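Home | Trips | Eating Out | How-To | Rainy Days | About

We use cookies to remember your settings and count visits. Carry on reading and we'll take that as a yes. Newsletter out monthly, unsubscribe whenever you like.

How to plan a wet weekend away (and still eat well)

By Leilani Marchetti
2/11/25

Every holiday I have ever booked has been planned on the assumption of sunshine. I have lived in Britain my whole life, so this is a sort of illness. After a weekend in Pennington last November, during which I saw the famous coastal path only through a café window, I sat down and worked out a method. I have used it on four trips since and it has been rained on every time, so I consider it tested.

You will need a map, a pencil, a phone with some charge in it and a travelling companion who can be reasoned with. The last of these is optional.

Step 1. Pick a base you can walk out of

Stay in the middle. The lovely converted barn three miles up a track is lovely in June. In the wet it is a place where you sit looking at a car. I would take a dull room over a chip shop, five minutes from everything, and I have done so in Tellgate, where the room was very dull and the chips were superb.

Ask before you book whether there is somewhere to hang wet coats. "There's a radiator" is an acceptable answer. "There's a hook on the back of the door" means you will be putting on a cold, damp sleeve at breakfast.

Step 2. Draw the twelve-minute circle

Find your lodgings on the map and draw a rough circle showing how far you can get in 12 minutes on foot. That is how long I can walk in proper rain before I stop speaking to people. Yours may be longer. My friend Latrice Strickland claims she can do half an hour, but she owns good boots and has no imagination.

Inside the circle, mark everything with a roof: cafés, bakeries, the museum, the covered market if there is one, the library, the church with the odd carvings. Outside the circle you are allowed one thing, and it has to be worth a taxi.

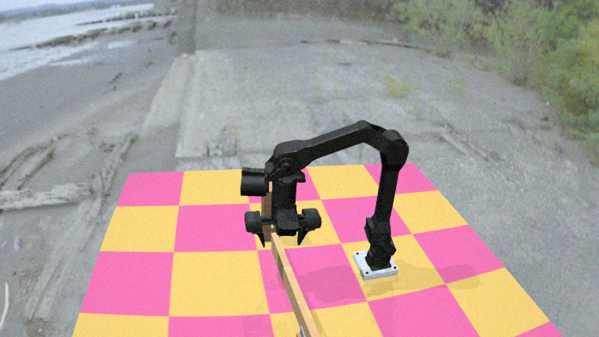
Robot arm on the pink and yellow board.

Step 3. Sort out breakfast first

Breakfast is the meal that sets the mood, and on a wet weekend it has to do a lot of heavy lifting. Choose the place the night before. Look up what time it opens, then ring to check, as the hours on the internet were usually typed in by somebody's nephew several years ago.

Go early or go late. At ten on a rainy Saturday every family in town has had the same idea, and you will stand in a doorway dripping on a pushchair. At half past eight you get the window seat. At half past eleven you get the window seat and can call it brunch.

Order the thing you would never make at home. In Kukar I had baked eggs with some kind of smoky bean business and a slab of toast as thick as a paperback. I have tried to make it since. It was brown.

Step 4. One big thing, two small things

For each day, choose one big thing (a gallery, a long lunch, a boat trip with a cabin) and two small ones (a second-hand bookshop, a particular bun). That's plenty. I once travelled with Thaddeus Lindqvist, who had made a spreadsheet with 34 rows for a two-night stay. We managed seven of them, and one of those was "park car".

Put the big thing in the middle of the day. Mornings are slow when it's raining and late afternoons tend to turn into tea whether you planned it or not.

Step 5. Keep one outdoor plan in your back pocket
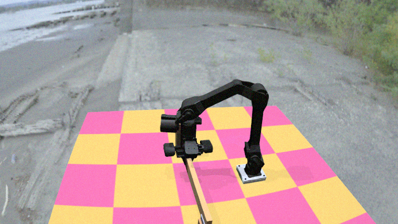
It does stop raining now and then, and the gap is usually just long enough to be annoying if you aren't ready for it. Have one short walk prepared, ideally to the sea or a viewpoint and straight back. Keep your coat on the chair and settle the bill when the food arrives. I have left half a scone behind for a patch of blue sky and, on balance, I'd want the scone back.

Twenty minutes is enough. Look at the view, take the photograph that makes everyone at home think you had good weather, and return indoors.

Step 6. Do the money before you go

Eating your way round a town costs more than walking round it. For two of us, two nights, I set aside some 400 pounds for food and admissions and leave the card upstairs. Lunch is the meal to spend it on. The same kitchen will often do you two courses at midday for less than the evening main, and you can walk it off as far as the bun shop.

Dinner can then be small: soup, cheese on toast, a bag of chips from downstairs.

Step 7. Pack for the feet

Two pairs of shoes, three more pairs of socks than seems sane, and a carrier bag for whatever is wettest. Umbrellas are useless on any coast. Take a hat you don't mind looking silly in.

Newspaper stuffed into wet shoes overnight works very well, if you can still find anywhere that sells a newspaper. Change it once before bed.

Next month I'll be in Drovum, where the forecast is already poor.

Comments (4)

Demetrius Benavides
The twelve-minute circle is a good idea but you've not allowed for hills. In Tellgate twelve minutes out is twenty-five back.

Leilani Marchetti
Fair. I have been blaming the chips.

L. Tillman
Which café were the baked eggs in? We're in Kukar for my sister's birthday and there are nine of us, one doesn't eat eggs.

T. Lindqvist
It was eight rows. We also bought stamps.

Older posts | Newer posts | Back to top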